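Brurano project – gallery

In Brurano we study how a two-arm robot can learn small manual tasks from demonstrations. The method was trained on 116 demonstrations and compared with 3 simpler variants. The full results will follow in August.

1. Two arms, one table
Both arms are mounted on the same black frame, so their workspaces overlap strongly. The gripper of the right arm is holding an orange object.

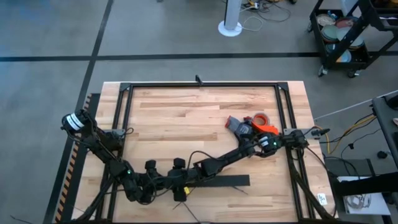 2. View from the gripper
A cable tie between the two fingertips, with the locking head up. For thin parts the policy relies mostly on this close view – without it, the success rate fell by up to 38 percent in our tests.

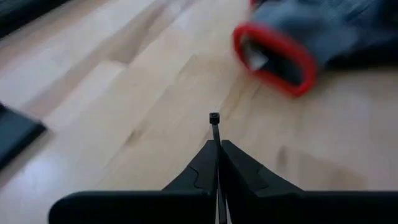
Hajnalka Dudás
Research engineer, Brurano project

The training code was written together with Burgi Camenzind. Questions about the method are welcome by e-mail.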